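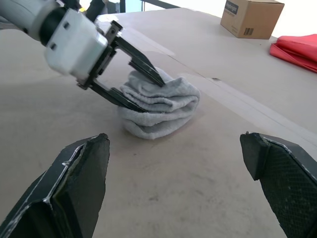
Brarkmont plans to buy a second two-armed robot for its textile sorting and folding work, and has asked for $3,942 more in this year's equipment budget to cover spare gripper fingers, cables and table covering.

The request went in with the August figures. Two suppliers, Holtel and Marín, have sent quotes for the arms. Holtel's price includes 34 hours of setup and training. Marín's is lower, but its grippers are sold separately and delivery takes longer.
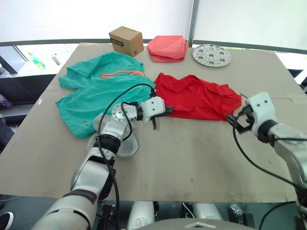
Shirts and towels make up most of the planned work. The company wants the new station to handle nearly 500 pieces a day before it moves on to larger items such as bed sheets.

Finger pads are the main running cost in the plan, at $308 a set. Brarkmont has budgeted for one change each quarter.

The second station would go to the Rostdale site, where floor space is already set aside. A decision on the supplier is expected in October.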